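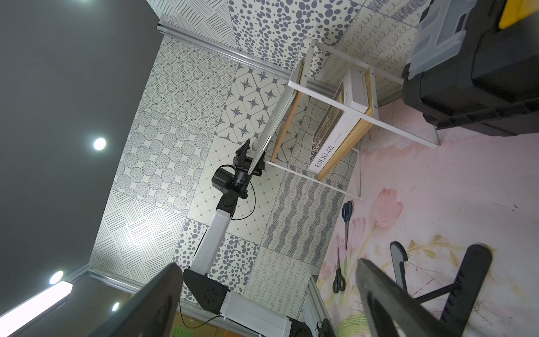
Can a laptop be stored on edge?
Store it that way if it's shut down and the port side stays clear. The weight of a thin machine on its own edge is trivial. Grit under that edge is what marks the case.

Mon 4 December. Thread on rearranging the small work corner, mostly for my own reference. Long, mute as needed.

Shelf: white metal frame, thin square tube, pale wood board resting inside. It's a Tralberg, bought in August. Board is 593 mm long. The listing said 600. Measure the board before ordering a bin to fit it.

Boxed books go upright on that board. FOLIO-02 is the one on it at the moment. A slipcase leans badly when it has no neighbor, so a bookend is on the list. Steel, L-shaped, felt on the foot.

Laptops: until last week mine lay flat under a stack of paper. Now it goes on edge in a slotted stand, hinge side down. Felt in the slot, replaced when it goes shiny.

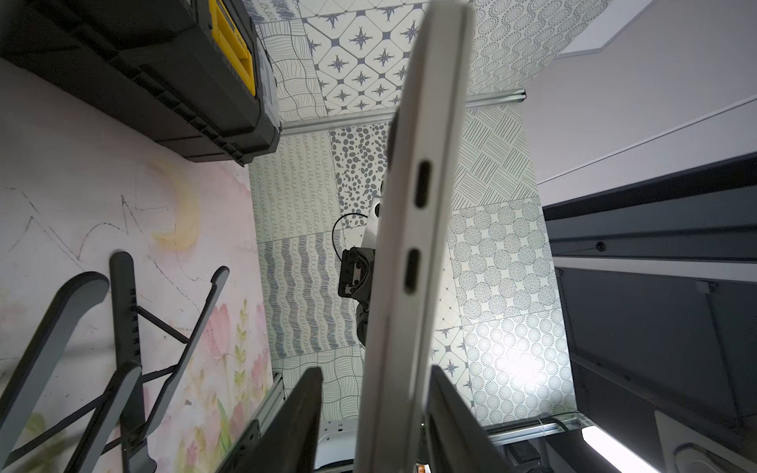 Edge profile, two USB-C ports. These need to stay reachable.

Slot width should be laptop thickness plus 2 mm. Less than that and you drag the case every time. A lot more and it tips and puts load on one corner.

Charger is 100 W with a 2 m cable. Cable gets one loose loop and a hook-and-loop tie. Do not wrap it tight around the brick - the strain relief goes first.

Toolbox: big black plastic one, clear organizer in the lid. Lives on the floor just past the shelf. Small fasteners in the lid, heavy tools in the body. I keep Tredgate screws and Price screws in separate bins after mixing the threads once.

Scissors: still on the tulip mat. They need a hook or a drawer. Two pairs with black handles, one for paper and one for tape. Adhesive on the paper pair ruins the cut. Rubbing alcohol on a rag gets most of it off.

The mat has scratches. Cosmetic. It stays.

Tegwen Gwynne asked whether the wall pattern is distracting. It was for a day or two. The patterns do make small white parts hard to spot, so I sort those over a dark tray.

Still open: bookend, scissors hook, label for the toolbox lid. The Bakura label tape I have is too wide for the compartments.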